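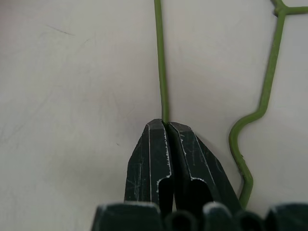
Wrist view, green rod task: fingertips closed on the end of the straight rod, curved rod to the right.

Archive home | Threads | Previous | Next | Search | Subscribe

January 27, 2021
From: list moderator, Pustbridge Manipulation Group
Subject: Re: [grasping-list] thin parts and the confidence score

Replying to the whole list, as the question came to me three times in private and I type slowly.

> We read the Condonano write-up with interest, but two things bother
> us. First, the training set is 3,864 grasps, and we can't tell how
> many of those are on thin parts. Second, the text says the policy
> "knows when it has hold of something." Our own policy also knows
> when it has hold of something. It knows this with great conviction
> while holding air. How is yours different? And are you using wrist
> depth for this, or only color?

Taking these in the order that embarrasses us least.

Color only. We tried depth in April and took it out again. On a rod this thin, lying flat on a pale table, our depth image was mostly a picture of the table. The rod would show up as a few broken dashes, and the network learned to treat the dashes as noise, a fair reading of the evidence. With color you at least get a green line, and if the light comes from the side you get its shadow as well. The shadow helps more than I would like. We have one set of runs with diffuse light overhead and the numbers are worse. They will be in the appendix, where such things live.

Of the 3,864 grasps, 2,548 are on thin parts. The rest are blocks and cups left over from the Bander project, and we kept them in because removing them made the thin-part results slightly worse. I have no good explanation. One person here has a bad explanation and presents it at every meeting.

Now the confidence business. The sentence you quote was too strong and I wrote it, so I can't blame a student. What the method does is this. When the fingers close, we take the last wrist image before closing and the first one after, and a small network (we call it Huttunen in the code, please don't ask) compares a patch at the fingertips in both. It was trained on labels from a lift test: raise the gripper, look again, see whether the part came too. So the score is a guess about what a lift would show, made without doing the lift. With a molded part that matters, as lifting one end of it drags the rest along and you have a new scene to plan for.

Your policy that is so sure about air is probably reading finger position. Ours did that as well. On a block, finger position is a fine signal. On a rod this thin, the gap between "closed on it" and "closed on nothing" is down in the slop of the gripper, and the fingers we use have had a long career. Their inner edges are chipped and scuffed pale, and you can see it plainly in the wrist view at the top of this message. For a while the network took the pale scuffs as a feature, and when we swapped in a fresh set of fingers it lost its nerve completely. We now train across 2 sets, one worn and one new, and blur the finger edges at random during training. If you copy only one thing from us, copy the blurring.

What still fails:

Curves. A straight rod running away from the fingertips is the easy case. Where a rod bends beside the gripper, the body of the gripper throws a soft shadow over the table next to it, and the policy sometimes likes the edge of that shadow better than the rod.

Junctions. Where two rods meet, the score is high and the grasp is poor. The tips ride up on the thicker bit and slide off during the lift. Huttunen has never once seen this coming.

Ends. Grasping right at the end of a rod is allowed by the planner and it shouldn't be. A few millimeters further along would be kinder to everybody. We have a patch for this -- it has been "nearly merged" for 9 weeks.

On your last point, from the part I cut for length: yes, you can have the data. It is a large archive with a directory layout only a parent could love. Write to the list address and I'll send the link along with the labels. Please use the second label file. The first one has left and right fingers swapped, and I'm keeping it only so that our old results can be reproduced, mistakes included.

If anyone has run a lift-free check like this on clear plastic, I'd like to hear how badly it went.

-- moderator, Pustbridge

Reply to list | Reply to sender | Back to thread index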